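**Equipment Planner, Manipulation Data (fixed term, nine months)**

Barkby is hiring one person to plan and run the equipment budget for our manipulation data rooms. The job is based at our Tirndale site. It is a planning and purchasing job. You will spend most of your time with quotes, spreadsheets, suppliers and the people who use the gear, and a smaller part of it on the floor seeing what wears out.

**Background**

We record people doing ordinary household and kitchen tasks with hand-held grippers, and the recordings are used to train robot arms. Until now each room lead has bought what they needed when they needed it. That worked with two rooms. We are going to nine, and the buying has to be done in one place, against one plan.

The first round of spending is approved. The second round depends on a plan that does not exist yet, and writing it is the main thing we want from you in the first three months.

**What you will do**

- Build and keep a parts and equipment list for all nine rooms: hand-held grippers, mounting plates, cables, floor stands, tables, chairs, shelving and task items such as jars and dry goods.
- Work out replacement rates from our repair log, which has 282 entries going back to January. The entries are uneven. Some say "cable again" and nothing else.
- Get quotes for 38 new hand-held grippers and compare them with the cost of building the same number in our own shop. Imre Jakab runs the shop and will give you labor hours and material costs.
- Set reorder points for consumables. Any single purchase over $1000 needs a second signature from Kai-wen Chou, so plan orders with that in mind.
- Prepare a lease-or-buy comparison for the robot arms in the second round. We have talked to Vostau about leasing and to Hegedűs about buying. No commitment has been made to either.
- Visit each room once a month and check that the list matches what is there.
- Write a one-page budget note each month for the site leads.

You will not be asked to operate the equipment as part of your regular duties, though we will train you on it in your first week. People who have used the grippers for a few hours tend to ask suppliers better questions about weight, cable length and finger wear.

**What we need from you**

- Three years or more in purchasing, lab management, production planning or similar work.
- Solid spreadsheet skills. We will ask you to show us a budget or inventory sheet you built, with any private figures removed.
- Experience getting quotes on small-batch or custom parts, where the first price is rarely the final one and lead times move.
- Clear, short writing.
- The right to work in the country for the full term.

Useful but not required: experience with robotics or camera hardware, experience with leasing contracts, and some knowledge of import paperwork. A degree is not required.

**Hours and terms**

Full time, 38 hours a week, with flexible start times between 7 and 10 a.m. Two days a week can be worked from home once you have finished your first month. The contract is for nine months and may be extended if the second round goes ahead. We can't promise that now. Pay depends on experience and we will give you the range in the first phone call, before you spend time on anything else.

You will report to Cadi Probert, who manages site operations. Day to day you will work most closely with Imre and with Segundo Tello, who schedules the rooms and usually hears first when something has broken.

**How to apply**

Send a resume and a short letter to Benedek Dobos at the Tirndale office. In the letter, please answer these two questions in a paragraph each:

1. Tell us about a purchase you planned that went over budget, and what you changed afterward.
2. If you had to equip a new room on half the money of the last one, where would you start looking for savings?

We read letters as they come in and reply to everyone. The process is a phone call, then a half-day visit. During the visit you will walk through two rooms with Segundo, price a short parts list with Imre — we supply the catalogs — and talk the result over with Cadi. The half day is paid.

If you need the visit arranged differently for access or caring reasons, tell Benedek when you apply and he will set it up. Step-free entry is on the east side of the building. 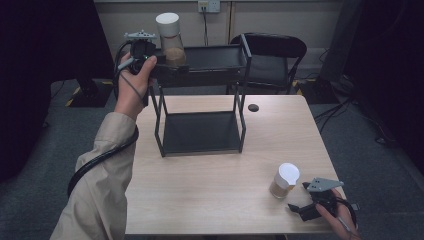
Questions about the job itself, including the state of the repair log, can go to Cadi before you apply. Questions about pay, contract terms or the visit should go to Benedek. We are not using recruiters for this position and will not reply to agency mail.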